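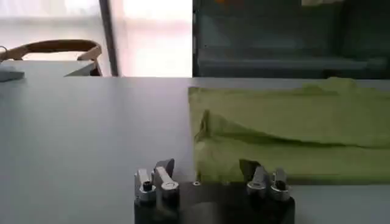

Purstead began with a laundry pile. Imani Montoya was running a small guest house in Vusside, four bedrooms and a breakfast room, and she was forever short of a decent cloth. The ones from the wholesaler went thin after a month and left fluff on the glasses. So she bought a roll of cotton, borrowed her aunt's overlocker and made her own, in the brightest colours she could find so that they wouldn't wander off into the guests' rooms. Then the café next door asked for a bundle, and then the dentist!

These days there are 10 of us in the old seed merchant's on Lukunari Road, and we still make cloths. Cleaning cloths, drying cloths, big soft ones for cars and prams, small ones for spectacles. We cut, hem, wash, fold and pack everything under one roof, and we love it more than is probably reasonable.

## What we make

Our range comes in 7 sizes. The everyday cloth is the one most people start with, and it's the one you'll find over the taps in our own kitchen. It has a brushed face, so it feels a bit fuzzy when it's new and softer still once it has been through the machine a few times. We dye in strong colours because it makes life easier: one colour for the bathroom, another for the worktops, and no arguments about which is which.

Radka Stojanović looks after colour. She came to us from a knitwear firm and keeps a wall of dyed scraps, 183 at the last tally, each with a handwritten tag. If you've ever written in asking for "the green, but more like a pear", she's the person who wrote back (and yes, she did make it).

## Folding, which we take seriously

Visitors always want to see the sewing machines, and they're lovely, but the folding tables are where we'd send you first. Every cloth gets folded before it's packed, and a thick cloth has opinions of its own. Fold it too tight and it springs open in the box. Leave it too loose and you get a ridge across the middle that's still there when the customer opens it.

Cuiping Deng taught most of us. Her way is halves, then halves again, with a flat hand pushed outwards from the centre each time, and she'll happily stop whatever she's doing to show you. Hooman Karimi swears by thirds. The two of them have been having this conversation for years and both piles look beautiful.

We like a plain, pale table for it. Wrinkles show up, stray threads show up, and so does the odd crumb from somebody's toast.

## Out and about

Our busiest ever week was last May, when 2,260 cloths left the building and Matvii Yurchenko drove the van to the Mousavi warehouse and back so many times that the barrier attendant started saving him a biscuit. Most of what we send goes to guest houses, cafés, nurseries and village halls, with a growing share to people at home who just want a cloth that lasts.

When yours finally does wear out, post it back to us. We shred old cloths for stuffing, and a local upholsterer takes every bag we can fill.

## Come and see us

The workshop door is open on Monday afternoons from two until half past four. There's a seconds basket by the stairs, tea if the kettle's free, and usually a space at the table if you fancy having a go at folding. Parking is round the back, past the blue gate. Ring the bell twice, as the first one tends to get lost under the overlockers.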